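**Review: "Two Arms, One Table", the Rermont safety handbook for small robot cells**

I bought this handbook in September, for our workshop at Isaksson, and I have now read it two times. It has 50 pages and costs less than a good pair of gloves. The author, Hedvig Nyberg, writes for people who set up two-armed cells themselves and have no safety engineer in the house.

The best chapter is the one on shared space. Nyberg asks you to mark the work area on the table, to write down which arm may enter first, and to set a low speed limit for the part where both hands can meet. Her checklist for this has only 4 lines, and it hangs on our wall now.
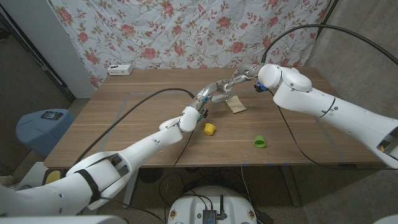
*Cell Practice Review, No. 40*

With two hands this close over one small sponge, the rule of "one arm waits" is easy to understand. The handbook is also strict about cables. Every cable should be fixed along the arm or led away behind the table, and none should hang over the front edge or lie in a heap on the floor. I agree with this, but I would like drawings – the text alone is hard to follow when the cable comes from the hand and must turn with the wrist.

The chapter on loose objects is weaker. It says to keep phones and personal things out of reach of the arms, and then it stops. It says very little about light items, such as plastic cups, which can fall over and roll.

The Celtano guide is longer and has better tables, but it is written for big factories. For a small room I prefer Nyberg. The print is small, and the index forgets the word "stool", which I was looking for.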